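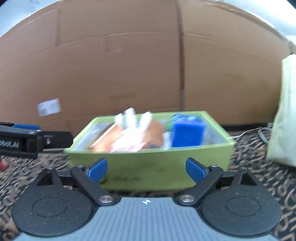

Figure 3. A mixed storage bin on the carpet of a living area. The contents are of different kinds and stand at different heights in the bin.

3.2 Mixed bins in the living area

The second group of containers in our study we call mixed bins. By this name we mean an open container, without a lid and without inner walls, in which a household keeps objects that have no fixed place in the home. Vasilakis and Oyelaran, in their earlier work on kitchen drawers, used the word "residual" for such storage. We prefer "mixed", as many of our participants did not see these bins as left over from something else. For them the bin was a normal part of the room, and they could name most of its contents from memory.

Figure 3 gives a typical case. The bin is green plastic, of rectangular form, and it carries some handwritten marks near the front. Marks of this kind were common in the Vorkia homes. In the interviews, several participants told us that the writing came from a former use of the container and that they did not read it any more. We therefore did not use handwriting as evidence of what a bin is for, and it was coded in a separate column.

The way in which the objects stand is of more interest to us. A blue box-shaped object is upright at the right side of the bin, and an orange-brown package leans next to it. A printed wrapper in pink and white lies in the center, and a group of white cylindrical objects rises above the rim. We call this pattern "upright filling". It differs from "flat filling", where objects lie in layers and the lower ones cannot be reached without taking out the upper ones. In the coding sheet, a bin was marked as upright when at least one object was taller than the rim and at least one other object leaned on a neighbor or on the wall.

We visited 40 homes and recorded 242 mixed bins, most of them in December. Each bin could receive up to 100 points on the reach scale, which was developed by Balaskas for the Katsaros pilot. The scale considers only how easily an object can be taken by one hand. It does not consider how tidy the bin looks, and two coders (Fragkou and Athanasiadis) were asked to ignore this aspect. Where their scores were different, the bin was discussed again and the lower score was kept.

Bins placed on the floor were treated apart from those on shelves. A person who stands over a floor bin sees the contents from above, and the height of the objects then has less effect on the search. We return to this point in Section 4.1.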